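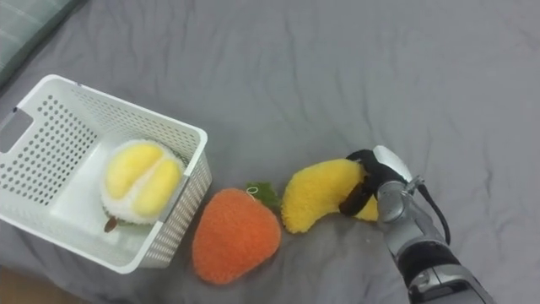 Section 3: Washing and Drying Without Wrecking Anything

Before you press a single button on your Lunska 742, have a think about what's going into it. I wrote this section after two years of living with the machine and shrinking a sweater I really loved, so please learn from me. Most of the trouble I've had came from loading, and most of the loading trouble came from bedding and stuffed toys going in together. Plush toys like the fruit ones on the gray fabric in my photo are easy to wash, but they get swallowed up by a sheet in no time, and then you have a soggy ball thumping around in the drum. A white plastic basket with small holes in the sides, like the one there, is a handy place to park the toys while you deal with the big stuff.

Setting up your first load

1. Turn on the cold tap behind the machine and check the hose for drips. If you see one, tighten the collar by hand. Don't use a wrench on it (I did, and I cracked the collar).

2. Pull out the soap drawer. The left slot is for detergent and the right one is for softener. The little slot in the middle is for prewash, and I leave it empty.

3. Run the Rinse program once with nothing in the drum. The machine smells a bit like a new shower curtain on day one and this takes care of most of it.

4. Turn the dial to Bedding and pick Warm. You can go hotter if your care label says so.

5. Load sheets one at a time, loosely. Don't fold them! I used to fold mine and they came out with dry patches in the middle.

6. Close the door until it clicks, then press Start and hold it for 3 seconds. A quick tap does nothing at all, and I spent most of an evening finding that out.

Note: The display counts down in minutes, but it stops and thinks whenever the load is lopsided. Mine once sat at 7 for so long that I went and made dinner.

Washing stuffed toys

1. Read the tag. If it says surface wash only, use a damp cloth and a drop of dish soap and skip the rest of these steps.

2. Look over the seams. Stitch up any gap before washing, even a tiny one. My neighbor Pallavi Solanki didn't, and she was picking fluff out of her filter until January.

3. Put the toys in a zip-up mesh bag. I use the Biltuvberg bags in the medium size, with two or three toys to a bag.

4. Choose Delicate, Cold, and the lowest spin. Use half the detergent you'd use for clothes.

5. When the program ends, squeeze each toy in a towel and pull it back into shape with your fingers.

6. Leave them somewhere with moving air and turn them over now and then. The outside will feel dry long before the stuffing is, so give the middle a good hard squeeze before you call it done.

Caution: Never wash a toy that has a battery box or a sound chip in it. Check by pressing all over for anything hard.

Caution: Keep toys out of the dryer on any heated setting. Fuzzy fabric can go stiff and crunchy, and there's no bringing it back.

Getting the creases out of sheets

You can iron them if you like that sort of thing. I don't, so I take the sheet out the minute the drum stops, give it a couple of big shakes (mind the lamp) and hang it over two lines with a gap in between. Aníbal Bragança, who had this model before me and passed on his old notes, swears by a short second spin first. I tried it and got more creases, but his water is softer than mine.

If the drum won't drain, go on to Section 4 before you open the door.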